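3.2 Play surfaces and small objects

Most of what has been written about pretend play looks at the toys and the children and says very little about what the toys are lying on. We came to think this a pity. When Rodel Rivera first went through the notes from the Narkport playroom, he found that the children mentioned the surface again and again, usually in passing and often while doing something else entirely. One girl called the patterned board "the river" for a whole morning. Another child would only put things down on the plain parts, and grew quite cross with a younger brother who did otherwise.

For the present study we therefore kept a record of the surface for every session, along with the object placed on it. There were 104 sessions in all, with 27 children taking part, and each session began with a single toy set out on its own. Some of these toys were borrowed from the detective box put together by Teodoro Enriquez, which holds magnifying glasses, notepads, paper footprints and a good many odds and ends that have drifted in over the years. Others came from the cooking and doctor's sets described in Section 3.1.
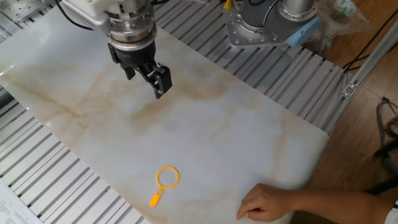 Figure 3. Toy magnifying glass on the marble-patterned board. The ring is open, with no lens.

The magnifying glass turned out to be a particularly pleasing thing to work with. It is small and bright yellow, so it shows up well against the off-white and tan of the board, and the children spotted it quickly even when they had come in chattering about something else. Having an empty ring, it makes nothing look any larger, and we had wondered beforehand whether this would disappoint them. A few did poke a finger through the middle and remark that the glass was missing. Far more simply held it up to one eye and got on with the search, and several followed the wavy veins of the board from one end to the other as though they were tracks or roads on a map.

Dindo Bautista, who sat with the children on Monday mornings, wrote down what they said as closely as he could manage. His notes contain more than 700 separate remarks, and we have drawn on them freely in Section 4. It is worth saying that the plain grey mat used in the comparison sessions drew much less talk of this sort, although the searching itself went on just as happily. Whether the veins suggested the stories, or merely gave the children something to point at while telling stories they already had in mind, is a harder matter, and we return to it when we discuss the Lalulon sessions.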